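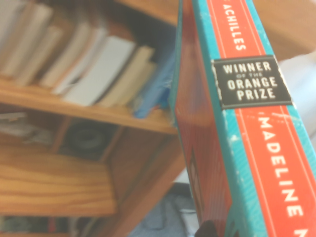
# Druster

Search this project Go

Druster is our shared workshop's book-shelving arm! It takes a book by the spine side, carries it to the shelf and leans it in with the rest – slowly, but we love watching it.

## Data

615 recorded runs, 215 of them hardbacks. Wrist camera only. Thick spines need the wider finger pads.

## Comments

Ximena Urrutia: Does it cope with floppy paperbacks?

Aranka Kelemen: Mostly! Thin ones still slip – new pads in March.

## Related

- Mussa gripper
- Bindell wrist mount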